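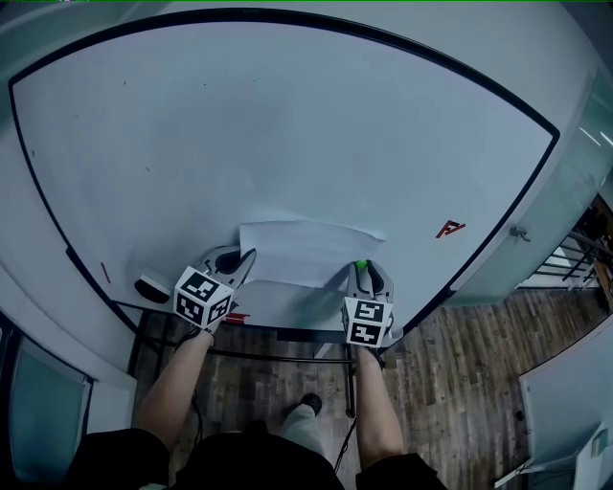 Plerkex hand-held gripper, pair, with marker cubes

The Plerkex is a gripper which is held in the hand and closed by the fingers of the user. It is sold as a pair, left and right. Each one carries a marker cube, and the cameras of the cell read the position of the hand from this cube. The work shown by the hands is later repeated by the robot arms, which use the same soft fingers.

Zornik supplies the pair ready to use. The notes on this page concern the setting up and the daily care, as most of the questions we receive are on these two points.

What is in the box

2 grippers, left and right
2 marker cubes, already mounted
1 set of spare fingers
1 hex key
1 soft cloth
Printed calibration sheet

Setting up

Choose a place with even light. Strong sun from one side makes a shine on the cube faces, and then the reading jumps. If the work is done in front of a glossy surface, for example a whiteboard, turn off any lamp which reflects in it.

Hold each gripper with the cube facing away from the body. Close the fingers fully, open them fully, and repeat this 6 times. The software learns the two end positions from this movement. Do the left gripper first and put it down before you take the right one.

After this, make a short trial with a sheet of ordinary paper. Lay it against an upright board and hold it flat with both grippers, one near each lower corner. Paper is a good test for the fingers: if they press unevenly, the sheet turns or folds at one side. In this case loosen the two screws at the root of the finger by half a turn, press the finger flat on a table and tighten again.

Cables must hang free on the outer side of each arm. A cable which crosses between the arms can pass in front of the cube, and the position is lost for a moment.

Daily care

Wipe the cube faces with the dry cloth before work. Do not use alcohol on them – the black squares become grey at the edges, and a grey edge is read badly. The fingers can be washed with water and a little soap. Ink from board markers comes off easily on the same day and with much trouble on the next.

Check that the cube does not move when you push it with the thumb. If it moves even slightly, tighten it and do the calibration again. A cube which was only tightened and not calibrated gives wrong positions without any warning.

Repair and spare parts

The fingers wear first. We advise to change them after 500 hours of work, always both fingers of one gripper together. The old finger is pulled straight out after the screws are removed. The new one must enter until you hear a click.

If the gripper closes but opens slowly, the return spring is tired. Please do not open the handle yourself, as the spring can jump out. Send it to our workshop in Carnport. Repairs which arrive before Thursday noon leave the workshop in the following week.

Price

Pair with cubes: 459 euro, without VAT. Spare fingers and cubes are sold separately. Schools and laboratories may ask for a written offer by the contact form.

Related items

Plerkex spare fingers, soft, grey
Plerkex marker cube, single
Return spring service, Carnport workshop
Butkienė cable clips for forearm
Zornik wall holder for two grippers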